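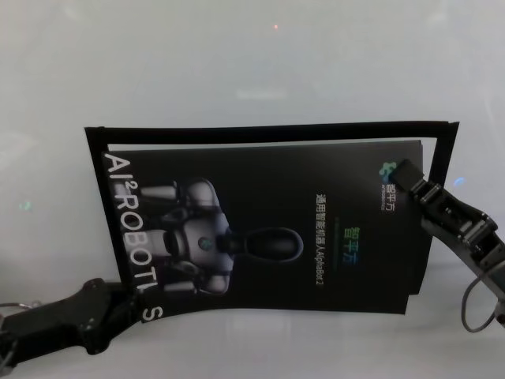 Two grippers holding a printed brochure on the white handling table.

About Skovness

By the Skovness office
June 27, 2019

Skovness is a small firm that finds out why robots drop things. We also look at robots that crush things, tear things, stop for no clear reason, or keep going when they should have stopped. Owners and builders of handling equipment send us their faults, and we send back a written report with the cause, the evidence, and what we would change.

We have 17 people in one building on the Rinenis road. Most of us came from maintenance jobs. A few came from software. We do not build robots and we do not sell them, and we take no commission on parts we recommend.

How we started

The firm was set up after a fault at a mail-order packing plant where several of us worked. A two-arm cell was folding printed sheets into cartons. One arm lost its grip signal, the other arm did not know it, and the cell pulled a full carton off the line toward the walkway. The light curtain did its job and the cell stopped. Nobody was hurt. The plant was told by the integrator that the cause was dust on a sensor, the sensor was cleaned, and the cell was restarted.

It did the same thing again 7 days later. The real cause was a connector that worked loose when the left arm turned past a certain angle. The controller read the missing signal as "still holding" instead of "unknown." Cleaning the sensor had nothing to do with it, except that whoever cleaned it also pushed the connector back in.

That second stop is the reason we write reports the way we do. We don't close a case on a cause we can't reproduce.

What we work on

The larger part of our work is two-handed handling of thin, flat goods: brochures, sleeves, folders, labels, film. These are harder than boxes. Glossy paper bends between the fingers, and when two arms hold the same sheet, any disagreement between them goes straight into the sheet. It bows, then slips or rips. The same disagreement in a stiff part can load the wrist joints until one of them trips.

We also take on:

- Emergency stop and guard door faults
- Restarts that happen without a person asking for them
- Cable wear and cable snags near the wrist
- Camera errors on shiny or white surfaces
- Grip force that drifts over a shift

We do not take on vehicles, medical devices, or anything that flies.

The Irar fault

Customers often ask for an example of a finished case, and Irar has agreed to let us publish this one.

Irar runs a sorting line for trade show print. In February their two-arm station began tearing covers. It would run well for hours, then tear several in a row, then run well again. Their own staff had changed the finger pads and lowered the grip force. Lowering the force made it worse, as the sheets started to slide, and the arms squeezed harder to catch them.

We ran 2281 pick-and-hold cycles on our own table using their controller settings and their stock. The tearing came back, and it came back in bunches, as they had said. We logged both arms on a shared clock and found that the right arm's position messages were sometimes arriving late. During those gaps the left arm followed the last position it had been given. With a soft sheet between them, neither arm felt enough force to raise an alarm.

The late messages came from a network switch that was also carrying the video from a camera added the previous fall. When the camera sent a large file, the arm messages waited. Nobody had thought of the camera as part of the station.

The repair was a separate network for motion and a limit on how old a position message can be before both arms hold still. Irar made both changes. They have told us that the tearing has stopped, and we have asked them to keep logging until the end of the year before we mark the case closed.

We got one thing wrong on this job. Our first letter to Irar said that the finger pads were the likely cause. We had looked at worn pads and a glossy sheet and written down what seemed obvious. The letter was withdrawn a week later, and we did not charge for that week. We no longer send a likely cause by letter before the first bench run.

How a case goes

You send us the fault in your own words, along with any logs you have. Please do not tidy the logs. Please leave the machine as it is if you can do so safely, and write down anything that was unplugged, cleaned, or reset.

If the machine can hurt someone, lock it out first and call us second. We will not give advice over the phone on how to keep a faulty cell running.

We then try to bring the fault up on our bench or at your site. Bench work is slower to set up but easier to measure. Site work is needed when the fault depends on the building, such as the power supply, the floor, or the light. A usual case runs up to 2000 logged cycles. Some, like Irar, take more.

The report is written for the person who has to fix the machine. It says what we know, what we don't, and what we tried that made no difference. If we could not reproduce the fault, it says so on the first page.

Our rules in the shop

No one reaches onto the table while the arms have power, even when the arms are holding still. A stopped arm with power is treated as a moving arm. One person holds the stop button during any new motion and has no other task. Every near miss goes in the book the same day, including the silly ones, and the book is open to customers who visit.

We had a pinched glove in our second year. The person wearing it was fine. The arm was in a slow mode that had been set on the wrong axis, and the screen still showed "slow" in green. We now check the speed with a gauge before work begins and do not go by the screen.

Training

We teach a short course on fault finding for maintenance crews, held at our building or at the Garg training hall for larger groups. The course covers lockout, reading logs, and checking cables and connectors under motion. Crews are asked to bring one unsolved fault of their own.

Shares: 7 | Comments: 0

Contact: Skovness, Rinenis road office. Visits by appointment.
© 2019 Skovness. All rights reserved. Back to top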